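**Planska moves its processor sorting to fixture boards**

Tuesday, September 2, 2025

The refurbishing firm Planska has replaced the foam trays on its processor line with flat fixture boards, on which each part has a holder of its own shape. The change applies to the Parry workshop, where used desktop computers are stripped, tested and rebuilt for resale. The second workshop, Hudora, will keep its trays until February.

Under the old method, processors and small board parts were laid in foam after removal and carried to the test bench by hand. Foam gives way under pressure, so a part could sit at a slight angle or turn in its pocket. Parts with contacts on the underside had to be checked for orientation a second time before they went into a test socket. The firm's own trial log covers 300 processors handled on the new boards during the summer. Of these, 296 went into the test socket at the first attempt. The other 2 pairs were set aside with damage that had been present on arrival and were not counted against the boards.

The boards are designed by Ok-hee Pyo, who runs the bench at Parry. They are matt grey, with rounded corners and with the holders and blocks raised from the surface in the same grey. The layout mixes several shapes, among them a C-shaped holder open on one side, a thick-walled square socket with a deep cavity, and long narrow slots set one above the other. Pyo said the walls were kept tall where a part has to be guided down and low where it only has to be stopped from sliding.

"A processor should be held by its sides and should go down level," she said. "If the holder needs a push, the holder is wrong and we cut it again."

Four versions were made before the present one. The first had holders set too close together, which left no room to grip a part by its edges without touching the next one. The second had sharp inner corners that collected dust. In the third, the slots were found to be slightly short for one type of memory module and were lengthened. The current version, known in the workshop as the Rakel board after the bench it was first used on, has been in daily use for 20 working days.

Tamás Kiss, who is responsible for testing, said handling time per part had not changed much. The gain was in the checks that follow. The heat spreader is wiped before the processor is placed, and the old thermal paste is removed at a separate station, so the board stays clean enough to be used for a full shift. Boards are brushed out at the end of the day and washed once a week.

Parts are still graded by eye before testing. A processor with bent or missing contacts, a chipped substrate or a deep scratch across the spreader is put aside and does not go on to a board. Markings are read and entered at the same point. Where the engraving is too worn to read, the type is taken from the test software.

Planska does not plan to sell the boards. Drawings will be passed to Hudora with the first set, and the slot lengths may be altered there to suit the laptop parts which make up most of its work.

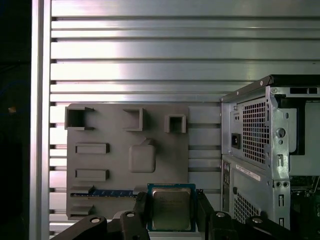

A processor held by its edges, with the grey fixture board behind.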